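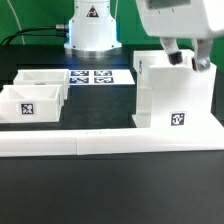

Planning and Paying for a Small Robot Cell
Handout for Session 4 (Tuesday group)
Hae-won Kwak

Please bring this with you next week along with your draft budget sheet, even if the sheet is half empty. Half empty is fine at this stage. What I don't want is a sheet with one line that says "robot" and a very large number next to it, which is what I handed in myself the first time I was asked to do this, and I've been trying to save other people the embarrassment ever since!

1. Start with the job

Before you open a single catalog, write one paragraph about the work the arm is supposed to do. What gets picked up, how heavy it is, how far it has to travel, how exactly it has to land. If you can't write that paragraph, you aren't ready to ask for a quote, and the sales people (who are mostly very nice and very helpful) will happily write it for you in a way that suits their product list.

For bench work such as putting small parts into open boxes, or pulling a box toward you by a knob, the paragraph might be only four or five sentences long. Say which sizes of box you need. Say whether anything has to be lifted over a wall or an edge, and how high. That last detail decides more about reach than people expect, and reach is where the price jumps between one model and the next one up.

2. The lines people forget

Our case for this unit is the Kullow bench, which you'll remember from last session. The first budget for Kullow was drawn up in December by Gyu-bin Ban, who has kindly let us pick it to pieces. It had 45 lines when it was approved. By the time the bench was in regular use it had 91. Very few of the new lines were expensive, and that's the lesson I'd like you to take from it, since a great many small lines will eat a contingency just as surely as one big one.

Go through your own sheet and look for these:

Mounting. The arm has to be bolted to something. Ask whether the table you already own can take it, and whether the mounting ring and screws come with the arm or are sold separately.

Cables and connectors. Measure the real route from the base to the controller, around the back of the table and down, and then order the next length up. A cable that is short by the width of your hand is no use to anybody.

Fingers and pads. The gripper you buy will probably come with plain fingers. You'll want others, and you'll want spares of those.

Fixtures. Boxes, platforms, rails, stops. See section 3.

Markers. Printed square markers cost next to nothing, but somebody has to design, print, cut and stick them, and those hours belong on the sheet.

Backdrop and lighting. If a camera is going to look at the work, budget for what is behind the work too. A plain colored backdrop and a dark matte tabletop are cheap at the planning stage and a nuisance to add once everything is bolted down.
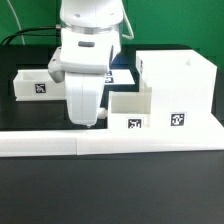

Then there is staff time, which deserves a talk all of its own. Kullow logged 174 hours of setup before the bench was handed over, and the original plan had put setup down as "one week." I'd rather see a large honest figure on your sheet than a small hopeful one. If your department doesn't charge for internal hours, put them in anyway, in a separate column, so whoever signs the form can see them.

3. Buy the fixtures or print them?

This comes up every year and I'm afraid my answer is always a bit wishy-washy. Bought fixtures are stiff, they arrive finished, and if one breaks you order another with the same part number. Printed ones can be changed on a Thursday afternoon when you find out the box wall is too high. For a bench where the task will keep changing, I lean toward printing. For a bench that will do one thing for years, I lean toward buying.

Whichever way you go, plan for versions. At Kullow the budget allowed for one set of boxes. They went through 4. The material was a small part of the cost each time; the hours of drawing, printing and refitting were most of it.

A practical tip from Gyu-bin: make long pieces, such as a front rail, in two sections. They'll fit a smaller printer, they're easier to store, and you can replace one section without touching the other.
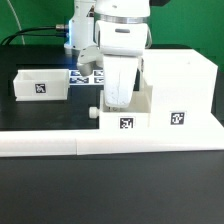
Fig. 2. Gripper finger at the central box. The rail along the front is in two sections.

4. Comparing quotes

For the exercise you have two supplier quotes in your packet, one from Arudden and one from Skuro. Don't compare the totals yet. First rewrite both quotes into the same list of lines, using your own headings, and mark anything that appears in one and is missing from the other. Arudden folds training into the price of the arm. Skuro lists it separately and leaves out shipping altogether. Once both are in your format, the gap between them looks quite different, and I won't spoil it by telling you which way.

Things to ask either supplier in writing:

How long is the quote good for?
What does a replacement gripper cost, and how long does it take to arrive?
Is the software license yearly or once only?
Who pays the freight if the arm has to go back for repair?

5. For next week

Finish the rewritten quotes and bring two copies. Add a contingency line to your own budget, with a sentence underneath explaining how you chose it. Read the Seol purchasing note in the packet (the first half is enough, the second half is mostly forms). We'll spend the first part of the session in pairs, swapping sheets and hunting for missing lines, so please be kind to each other and write clearly enough that a neighbor can read it.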